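Fluridbridge to Start Sorting Recycling at the Curb in January

Households in Fluridbridge will have to separate paper from cans and bottles starting in January, after the town council voted Sunday evening to end mixed recycling pickup.

Each home will get two bins in place of the single cart used now. The change covers the town and the nearby village of Drullberg, which shares the same trucks and transfer station.

Imad Nimri, who runs the town's sanitation office, told the council that too much paper was arriving wet or mixed with broken glass. Last year 18 percent of what residents put out for recycling ended up in the landfill, he said.

"We are paying to haul it twice," Nimri said. "Clean paper still sells. Dirty paper costs us money."
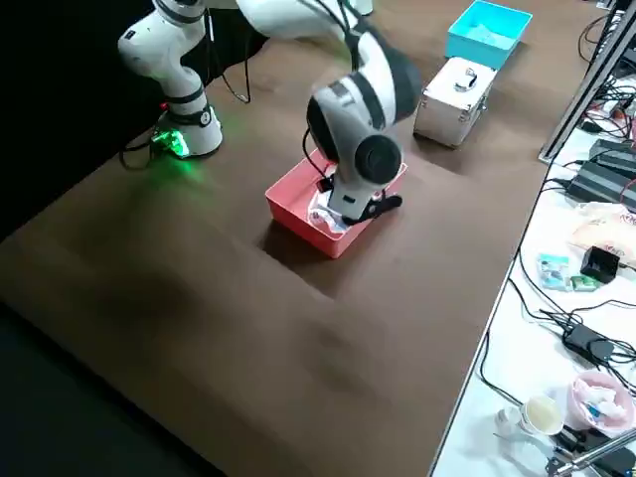
A robot arm reaches into a red plastic bin on a brown tabletop.

The new bins will be delivered over several weeks, with Drullberg first. Pickup days will stay the same, but paper and containers will be collected on alternate weeks. Glass jars should be rinsed and lids taken off. Plastic bags will still not be accepted.

Missed sorting will bring a written notice the first two times and a $20 fee after that. An earlier draft set the fee at $40, and it was cut after residents objected at a hearing last month.

Rawan Darwish, who manages a 37-unit apartment building on the east side, asked the council to give larger buildings more time. Her building has one small trash room and no space for a second row of carts, she said.

The council agreed to let apartment buildings wait until spring - but only if the owners file a plan with the sanitation office first. Forms are available at the town hall front desk.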